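Skistbridge Water Meter Exchange: June Schedule

Crews will replace 379 residential meters in the Clilotville district, starting at Pathak Road.

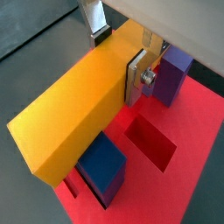 Hartmut Albers wrote to ask whether the 30-minute shutoff applies to shared service lines. It does not; those take longer, and tenants get a separate notice.

Run a cold tap for nine minutes after service returns -- outdoor spigots first. Readings from the old register carry over to the next bill. Keep the meter pit lid clear.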